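首页 日记 厨房 旧文 留言 上一篇 下一篇

2021年6月20日 阴，傍晚出了一会儿太阳

今天腌咸鸭蛋。拖了一个星期，再拖下去Ishbel Mowat送来的鸭蛋就该直接煎着吃了。她送了一篮，说家里的鸭子进了夏天反而下得勤，她先生闻见鸭蛋就躲，问我要不要。我当然要。Terkandale这地方买得到鹌鹑蛋，买得到鹅蛋，唯独鸭蛋要看运气，Semple店里偶尔摆一盒，价钱写得像药。

我上次腌是一月，腌得很失败，咸是咸了，黄子一点油都没有，切开来灰扑扑的，中间还有一圈硬心。妈在电话里听完，说了一句“你那个盐不行”。我不太信盐的事，后面再写。

早上先翻了一遍以前存下来的方子，越翻越烦。腌咸蛋本来是件土事，盐、水、蛋、坛子，外婆不识字也腌得好好的。现在打开手机，人人都有“秘诀”。有一篇说要先把蛋放在太阳底下晒两个钟头，“唤醒蛋黄”。蛋黄怎么唤醒？另一篇说千万不能晒，一晒就坏。两篇底下都有人感谢楼主，都说照做成功了，个个流油。那篇“唤醒”的，留言有2342条，我往下看了好一阵，里面真正回来报告结果的没见着几个，多数是“码住”“学到了”“请问鸡蛋可以吗”。我要是信收藏数，一月那坛早就流油了，那坛用的就是一个收藏很多的方子。

所以今天的打算是分开腌。一共17个蛋，挑掉壳上有细纹的，剩下的分三批，同一天下手，同一天开，各人是什么本事到时候切开看。我也知道一批只有几个蛋，说明不了多少问题，鸭子和鸭子还不一样呢。可总比听人讲强。

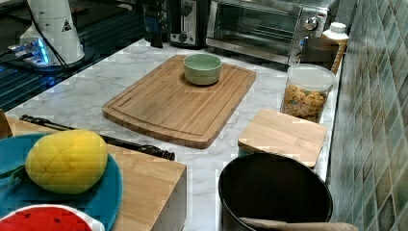
大台面，竹砧板，浅绿色小碗。

先写洗蛋。洗蛋也有两派。一派说鸭蛋壳上有一层膜，洗了就容易坏，只能用湿布擦；一派说不洗干净整坛水都要臭。我外婆是洗的，用丝瓜络，洗完放在竹筛里晾到第二天。Ishbel养鸭的法子很随便，鸭子在泥里坐着下蛋，不洗根本没法看。我用温水洗的，水比手热一点点，拿软刷子轻轻转。冷水洗我也试过，那次没出什么事，不过书上都说水比蛋凉的话，脏东西会往壳里吸，这一条我查了几个地方说法一致，就照办了。能让我照办的说法不多。

洗完一个一个对着灯看。有两个壳上有细纹，敲起来声音是哑的，拿出来晚上炒了丝瓜。还有一个很轻，拿水试了一下，浮得厉害，扔了。没有去问Ishbel那是哪天的，她会不好意思。

擦干，晾。方子里写“务必彻底晾干，不能有一滴生水”。这句话每个方子都有，语气都很凶。我想了很久，蛋放下去不就是泡在水里吗？煮过的水和没煮过的水有分别，这我承认，可盐浓到那个程度，壳上那点水珠能怎么样？当然我还是晾了。万一坏了，我不想听妈说那一句“我早就讲过”。

第一批，盐水。

盐水的比例是今天查得最恼火的一件事。有说一比四，有说一比五，有说“盐放到化不开为止”。有一篇写得最精确，每100克水放多少盐，小数点后面还有一位，然后下一行写“再加一把花椒”。一把！你既然要小数点，为什么花椒又是一把？我最后用了最老的办法，烧开水，往里放盐，搅到锅底有一层不肯化，关火放凉。凉了以后底下的盐又多出来一层，这就是满了，不必算。

香料我只放了花椒和两颗八角。妈坚持说八角没有用，是给人看的，壳那么厚，香味进得去才怪。这件事我居然站在她那边。放是放了，纯粹是因为煮的时候厨房里好闻。桂皮、香叶、姜片、冰糖，一概没放。有人还放茶叶。腌蛋又不是煮茶叶蛋。

白酒要不要放，吵得更厉害。说法是酒能让黄子出油。我看过一篇讲得头头是道的，说酒精让蛋白质怎么怎么凝固，油就被逼出来了。听着很有道理，可是同一个人又说啤酒也可以，料酒也可以，“没有酒的朋友用白醋代替”。醋碰到蛋壳会冒泡的，小学生都做过。看到这里我就把前面那段道理也一起不信了。不过我也没有证据说酒没用，所以这一批不放酒，第二批放。

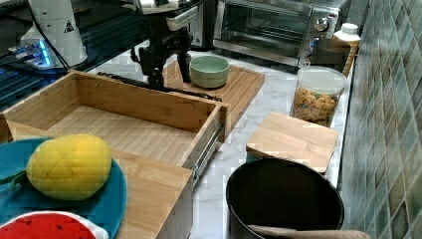 第二批是滚酒滚盐，也就是近几年到处在传的那种，不用坛子：蛋在高度白酒里滚一圈，再在盐里滚一圈，保鲜膜包紧，放着。优点是快，据说比盐水早十天。我对“据说早十天”这种话一向头疼，早十天是比谁早？比夏天的坛子还是比冬天的坛子？砧板上那只浅绿色的小碗就是拿来滚酒的，碗够深，边也够圆，一个鸭蛋在里面能转得开，酒不必倒很多。以前我用平盘滚，滚一个洒一摊，厨房里酒气冲天，邻居来敲门，眼神很微妙。酒是从中国店买的二锅头，剩半瓶，放在柜子里两年了，没有人喝。

滚盐这一步方子上说“均匀裹满”。裹得满才怪。壳是滑的，酒一干盐就往下掉，大头那边永远是秃的。视频里的蛋裹得像雪球，我看了好几遍，怀疑是先刷了别的东西。我的办法是先在保鲜膜上铺一层盐，把蛋放上去，再盖一层，包起来拧紧。难看，可是秃的地方有了。保鲜膜包了两层，外面再套一个袋子，写上日子和“酒”字。

盐的事要单独记一笔。妈说要大粒粗盐，没有碘的，细盐腌出来发苦。网上也这样讲，讲得比她玄，说碘会“锁住油脂”。Semple的老板向我推荐一种Eden海盐，小小一罐，罐子很漂亮，他说颗粒粗，矿物质多，腌东西“层次丰富”。层次丰富的是他的价钱。我问他有没有人拿这个腌过蛋，他说应该有。我买了最便宜的一大包腌渍盐，背面配料表就一个字。为了公平，回头又从那个漂亮罐子里分出一点——对，我还是买了一罐，因为我想知道我是不是在冤枉它。两个蛋用的是Eden，包的时候拿红线扎了一下。

要是这两个切开真的油更多，我会在这里老老实实写下来。我觉得不会。

第三批，黄泥。

这是外婆的法子，我只看过，没有动过手。黄泥加盐，加水调成稠糊，蛋在里面滚一身泥，码进坛子，码完剩下的泥都倒在上头。外婆说泥腌的蛋白嫩，盐水腌的蛋白死咸。我小时候信，现在有点疑心，小时候吃的咸蛋是配粥的，一只蛋分两顿吃，什么东西那样吃都好吃。

难处是泥。Terkandale的土是黑的，挖下去全是碎石头和草根，我不敢拿来包吃的东西。鸭子走过的泥更不用说。有人说可以用做面膜的那种黏土粉，我在店里看了一眼，一小袋够包半个蛋。后来找到陶艺用的干泥粉，没有加东西的，也不知道是不是同一回事。黏性够，颜色不对，灰白的，外婆要是看见大概要笑。我调得稀了，蛋滚出来像是淋了一层酸奶，又加粉，又太稠，盖住了一半再也推不开。弄到第三回才像样。

称盐用的是那台Zuner小秤，去年打折买的。它有个脾气，放着不动读数会自己爬，爬两三克。腌蛋无所谓，做面包就很讨厌。说明书上写精度很高。说明书当然这样写。

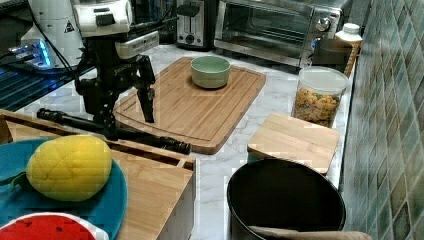 大砧板和前面的浅色木盒。

中午吃了一碗冷面，接着煮坛子。坛子是玻璃的，盖子上有胶圈，煮完倒扣着控水。我见过有人用白酒涮坛子代替煮，说是一样的。酒涮得到的地方才算数，瓶肩那一圈死角，涮的时候酒根本不停留。我煮，多费一壶水的事。

盐水凉透了才能下蛋，这一条没有人反对，难得。我摸了三次坛子，第三次才真凉。蛋放进去会浮，这又是方子里不大提的，照片里的蛋都乖乖沉在底下，我怀疑那是拿清水拍的。满盐的水，新鲜蛋也浮，这是常识。浮起来的那一面露在外面就腌不匀，大头淡小头咸。妈用的是一块洗干净的石头，压在盘子上。我用一个小碟子反扣，上面再压一只装了盐水的袋子，袋子万一漏了也是漏盐水，不坏事。这个办法是从腌酸黄瓜的人那里学来的，我觉得比石头好。石头煮过也不放心，有的石头煮了会掉粉。

然后是放多久。

我把几个说法抄在一起：二十天，二十五天，三十天，四十天，“夏天短一点冬天长一点”，“看你口味”。还有一位写，她忘在柜子里78天，拿出来“油多得吓人，咸得也吓人”。只有这一条我完全相信，因为她没有在教人，就是在抱怨。别的说法都是圆的，怎么读都不算错。我一月那次放了三十天，开出来没有油，去问，人家回我说冬天要四十天；我要是放了四十天呢，大概会说盐不够，或者蛋不新鲜，或者开坛子开得太勤。做不成总归是你的错，方子永远是对的。

所以这一回也不全压在一天。第二十天，每批先煮一个看看，第三十天再各煮一个，剩下的留到第四十天。原先说“同一天开”，意思改成三批总是一起开。本来蛋就少，这么一分，最后真正能坐下来好好吃的没有几个，这是做试验的坏处。Ishbel要是再送一篮就好了，不过她昨天说有一只鸭子开始抱窝，坐在那儿谁都不许碰，蛋恐怕要少。
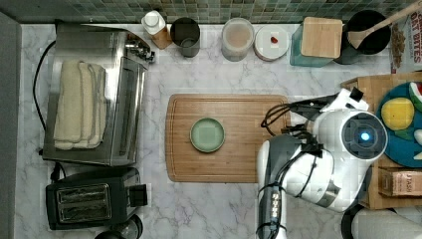
关于流油

晚上写这一段的时候想，流油究竟算不算好。大家都拿流油当标准，广告上也是，筷子一戳，红油往外喷，喷得像漏了的机器。我小时候的咸蛋有油，是渗出来的，黄子沙沙的，一抿就散，油挂在上面亮亮的。没有喷过。会喷的那种，我疑心是煮得很烫就去戳，里头有压力，加上挑了又挑，拍十个用一个。颜色也一样，红得发紫的黄子，先问问鸭子吃了什么。Ishbel的鸭子吃草、吃蛞蝓，也吃她先生不要的面包边，黄子是橙的，我早上打了一个看过，橙得很正常。腌完会深一些，深到哪里算哪里。

油怎么来的，我看过一个解释，盐把黄子里的水抽走，油本来就在里头，水一少就聚到一起，一煮就出来。这个解释我比较能接受，因为它不需要唤醒谁，也不需要锁住什么。按这个道理，时间和盐够了，油就该有；一月那次多半是天冷，坛子放在后门边上，走得慢。要真是这样，妈说的“盐不行”就是冤枉了盐，可是我跟她讲，她一定说那你为什么换盐。

三批的位置今天也定了。盐水的坛子放在楼梯底下，那里凉，不见光。滚酒的一袋放在旁边。泥的那一坛最重，搬到半路我后悔了，就停在走廊尽头，用一块旧布盖着。严格说来三批应该放在同一个地方才公平，走廊比楼梯底下暖一点。明天如果腰不疼就挪过去。写在这里，省得到时候我把走廊的功劳算到黄泥头上。

给妈的电话

晚饭前打给妈，她在那头正要睡，听说我三种一起腌，先问费了多少盐。然后问泥是哪里来的，我说买的，她沉默了一会儿，说泥还要买。我又问外婆当年放多少盐，她说“抓”。我问抓几把，她说看泥。我问看泥的什么，她说看泥的样子。这样问下去是没有结果的，我倒不恼她，她从来没有说过这是秘诀，也没有叫我收藏。

她还讲了一件我不知道的事，说外婆的坛子底下常年垫一层稻草，端午前一个月腌，腌坏了也有，坏了就悄悄倒掉，端上来的当然个个都好。我问多不多，她说怎么会告诉小孩。这句话我放下电话以后想了半天。我一直拿外婆的咸蛋当尺子，来量别人的方子，可我手上的尺子也是挑过的。

那也还是比“唤醒蛋黄”强。

零碎

保鲜膜用完了，要买。二锅头还剩瓶底，不够下一回。

泥粉弄到水池里以后不能直接冲，会堵，我拿纸擦的，擦了一大团。做陶的人大概早就知道。

手上有个小口子，碰了一天盐水，晚上肿了一点，涂了药膏。

Semple的老板又问我腌得怎么样，我说今天才放下去，他说那下星期可以吃了吧。我说不行。他说他姐姐腌柠檬一个星期就好。柠檬！

炒丝瓜里的鸭蛋很香，比鸡蛋厚，有一点腥，多放了姜。其实新鲜鸭蛋这样吃就很好，炒的时候我还想，何必折腾这一个多月。不过粥没有咸蛋配，又是另一回事。Ishbel问过我咸蛋是什么味道，我说像很咸的奶酪，中间有油，她的表情是不相信。等开出来先给她半个，不解释，让她自己尝，配不配面包都随她。

第二十天那次开蛋，记得先把锅和秤拿出来，每批的蛋壳上用铅笔写好字再下锅，上次煮完全混了，哪个是哪个都分不出来。

睡前去楼梯底下看了一眼，小碟子歪了，有一个蛋露出水面一块。扶正了。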